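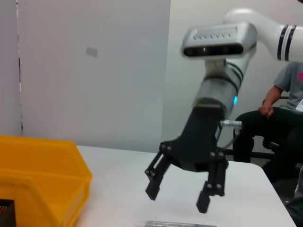
vodura-tabletop

Pick-and-place recordings from a two-arm build in a shared workshop. Maintained by Solveig Engström and Saron Negussie.

Contents

2399 episodes, recorded in November. Objects are ordinary household items: a bowl, a water bottle, a mesh pen holder, pens, a yellow storage bin. Each arm carries a black two-finger parallel gripper. Object positions are changed by hand between episodes.

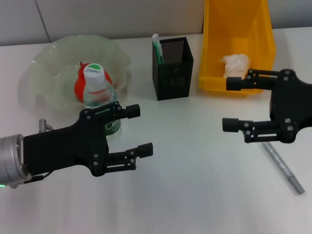
Are left-arm and right-arm actions stored separately?
Each arm has its own action array, and both share one clock.

Splits

Validation holds 700 episodes; the remainder is training. Splits were drawn by session — no session appears in both.

Known issues

Wrist views blur during fast moves. Session 6 has dropped packets on the right arm. Session 9 was recorded before the final gripper calibration — exclude it for anything that depends on finger width.

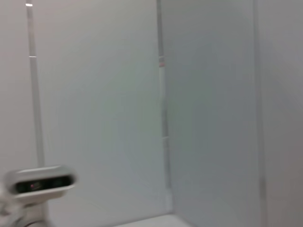

Wrist view with motion blur, other arm at lower left.

Loading

Use the reader in tools/. Joint angles are in radians, gripper width in millimeters.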